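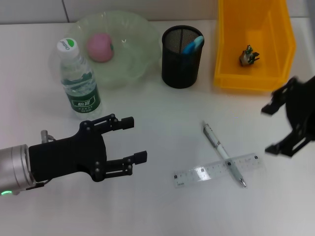 **Progress report, July – sorting and put-away layouts**
Prepared by Driss Ait Brahim for Lahcen Slaoui, Brivia

Work this month covered the tabletop part of the Wuvetti household-objects study. The set now holds 19 layouts on the white table. Two were added in July, both mixing desk items with kitchen items.

**Object list**

The current mixed layout uses the scalloped green bowl, the pink fruit, the water bottle with the dark green label, the black mesh pen holder, the ruler and the yellow bin. The bottle stands in front of the bowl and overlaps it on the left. This placement stays in the set. The pen holder goes to the right of the bowl.

**Changes since the last report**

- Bowl position is now fixed by a written measurement from the table edge.
- The fruit starts inside the bowl in this layout. Variants with the fruit on the table are drafted but not yet approved.
- Two items on the Strobel order are outstanding: a spare bowl and a second pen holder. Delivery is expected before the next report.

**Open points**

Translucent and clear items take longer to log than opaque ones, mainly when they overlap. We propose to keep them and extend the logging time – the budget line for labor covers this without a transfer. The naming of containers also needs a decision. Mullico's list uses "bin" for anything with an open top, while ours separates bins, bowls and holders. We would like to keep the finer split and supply a conversion table.

**Next period**

Complete the fruit variants, check in the Strobel items and send the revised object list to Brivia for sign-off.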